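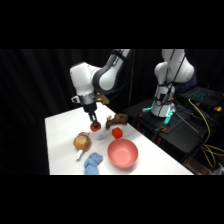 Red-orange against white.

UNDANCE PAINTS ADDS 14 COLORS, ONE OF WHICH IS NOT GRAY

AKCOMBE – Undance, the house paint maker, will put 14 new interior colors on sale in October. Thirteen are shades of gray. The other is a red-orange called Ninh, and the company would like everyone to remain calm.

The grays were chosen after a survey of 1000 customers, 538 of whom said they were planning to repaint a room "something neutral." Asked what they meant by neutral, most named a color Undance already sells.

"We listened to our customers, and then we had one can's worth of fun," said Mỹ La, head of color at Undance. "Ninh is for the inside of a cupboard, or a front hall, or a ceiling if you live alone."

The range was mixed and tested at the company's plant on Pelby Road, where Ninh needed more coats than the rest to cover evenly. Painters should plan on two over a tinted primer and three over bare white. Buyers who skip the primer are welcome to call the help line, which will tell them to use the primer.

All 14 colors come in matte and eggshell, in quart and gallon cans. Sample pots go to stores a week ahead of the full launch. Ninh is also available in a half-pint size, for the cautious.

"I've painted my kitchen with it," said Sơn Lưu, sales manager. "My wife has asked for a gray one."

Store owners can request color cards and shelf strips through their usual Undance rep. Orders placed by noon on Wednesday ship the same week.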